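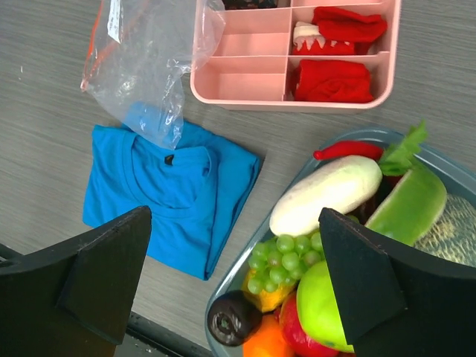

Pink compartment organizer with a clear zip-top bag and a folded blue T-shirt. Play food and clothing are sold separately.

Falside Sort and Store Set
Item 3120
Sold by Entwistle School and Home Supply, Drovville

The Falside set is for classrooms, playrooms and life skills programs where small clothing and play food have to be put away at the end of the day. It comes as one pink compartment organizer and a pack of 30 clear zip-top bags. Both parts can be used with things you already own.

What is in the box
1 compartment organizer, pink plastic
30 clear zip-top bags with colored zipper strip
1 sheet of blank white labels
1 folding guide, printed both sides

Organizer
The organizer has raised walls and thin fixed dividers. It holds rolled socks, washcloths, doll clothes, underwear and other small items that get lost in an open drawer. The compartments are different sizes. Put flat folded pieces in the larger ones and rolled pieces in the smaller ones. The dividers do not come out. If you need movable dividers, see the Nakel drawer insert, item 117.

The organizer can stand on a table or shelf or go inside a drawer. Measure the inside of the drawer first, including the height. The outside measurements are printed on the carton and on the order form. Wash by hand in warm water with dish soap. Do not put it in the dishwasher.

Bags
The zipper strip is colored so that it is easy to find on a clear bag. Students who have trouble with zip-top bags often do better if they lay the bag flat on the table and press along the strip from one end to the other. Let out the air before closing the last inch.

A folded child-size T-shirt fits if it is folded in thirds and then in half. Adult shirts are a tight fit, and the Nakel large bag is a better choice for those. The bags are meant for clothing, craft pieces and toys. They are not sold for food storage.

Labels
Write on the label before you stick it on the bag. Ballpoint works and felt tip smears. The labels peel off cleanly for the first day or so and leave some glue after that.

Play food
Plastic fruits and vegetables are a common use for this set in kindergarten rooms. Most teachers keep the large pieces in a tray or bin and use the bags for matched groups, such as all the fruit for one activity. Wipe the pieces and let them dry before bagging them. Pieces with leaves should go in last so the leaves are not crushed.

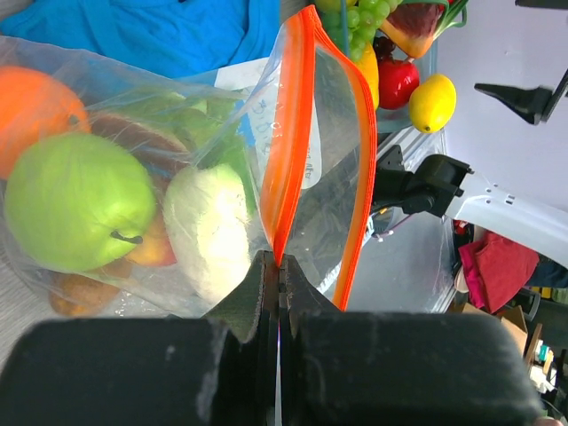 Can the bags be used again after they have been opened many times?
They are made for repeated use, and a bag can stay in service as long as the zipper strip closes along its full length. Throw out any bag with a split seam.

Notes from our store
Shirley Rudd, who handles school orders, suggests ordering one extra pack of bags for each room. The bags wear out well before the organizer does. Extra packs are listed under item 3120-B and ship flat in an envelope.

Ordering
Orders placed by noon on Monday go out with that week's truck. School purchase orders are accepted. Please put the item number on the purchase order, as we carry 2 Falside organizers and the cartons look alike. The other one is a single open tray with no compartments.

Returns
Unopened sets may be returned to the Drovville store with the packing slip. Opened bags cannot be returned. If the organizer arrives cracked, keep the carton and call the order desk. We will replace the organizer alone, and you can keep the bags and labels.

Related items
Nakel drawer insert, movable dividers, item 117
Nakel large clear bags
Falside open tray
Falside extra bag pack, item 3120-B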